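Keeping a bottom sheet flat on a wide bed

Gilmartin_H
Posted 21/08/2025
Hello all! My floral sheet (a pale one, I've had it since May and I do love it) creeps up at the far corners every single night, and by morning I'm lying on a ridge. I've tried tucking deeper and I've tried pins. The bed sits close to the TV shelf, so walking round the far side is a squeeze, and I'd rather not drag the whole thing out each time.
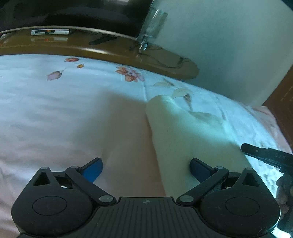
Re: Keeping a bottom sheet flat on a wide bed

wajid_siddiqui
Lovely pattern! I'd buy a size up and fold hospital corners, far side first, before anything else goes on the bed. My mother did it that way and you could bounce a coin off hers.

Andier
Sorry Wajid, I have to disagree. Extra cloth just gives it more to bunch up with. Elastic straps underneath, crossed corner to corner, and leave them on.

Gilmartin_H
Straps sound like a lot of crawling, but I'll measure the mattress tonight and try the corners first. Does a 200 thread count slip less than a silky one?

wajid_siddiqui
Mine does, yes, once it's been washed a few times.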